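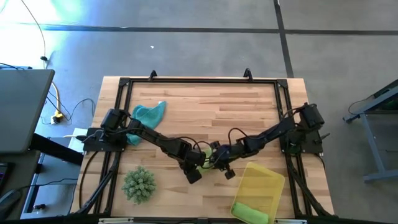

Bit-na Ham | Pleltevetti Local, Work & Money | 12/3/19

Well, the equipment budget is in for next year, and the two-arm folding bench made the cut! I've been following this one since May, when Zultov first told people in town they wanted a second bench and then went very quiet about how they'd pay for it. On Monday evening they finally put the numbers up on the wall for anyone who cared to come, and I cared to come (there was also soup).

The short version is that they're buying one more pair of arms now and leaving the third pair for later. The arms come from Jeno, who quoted a lead time of 46 days, and the aluminum frame and the wood top are being ordered separately from Hong. That split surprised me a little. I'd figured you buy a bench like this the way you buy a stove, all in one crate, but the planners said the frame is plain extrusion and brackets and they didn't want to pay arm prices for it.

Where it gets interesting, if you're the kind of person who reads line items for fun, is the small stuff. They've set aside $400 just for cloths, bins and tabletop odds and ends, and a separate line for spare cables. Last year cables came out of the general pot and ran out before summer. There's also money for a set of spare gripper fingers, which got bumped up the list over a nicer desk chair. Sorry, whoever wanted the chair.

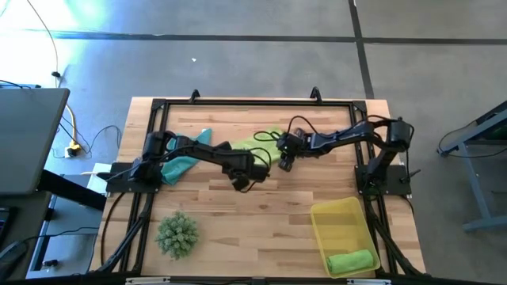
One reader who wrote in after my May piece thinks they have it backward, and that you should never sign for a second bench until you've kept a full year of repair bills on the first. The quote is the cheap part, the letter went on, and it's the hours somebody spends fixing things that eat you alive. I read that out loud at the meeting and got a lot of nodding, plus a promise that repair hours will be logged by bench from January on.
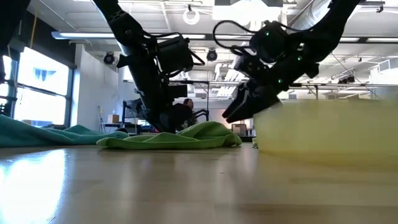 Delivery is the next thing to sort out, and it's tied up with power and floor space. Each new bench needs its own outlets and enough clearance for the arms, and the planners want to settle the layout before Jeno ships anything. They'd also like the new pair to match the old one so the spares can be shared. I hadn't thought much about how many little parts that covers, but just the wrist unit on the right arm has four green indicator lights and its own cable looping over the top, and somebody has to stock replacements for that kind of thing. Spares for both benches are down as 30 percent of the arm budget, and that's the figure most likely to get argued over when the final order goes around for signatures next week.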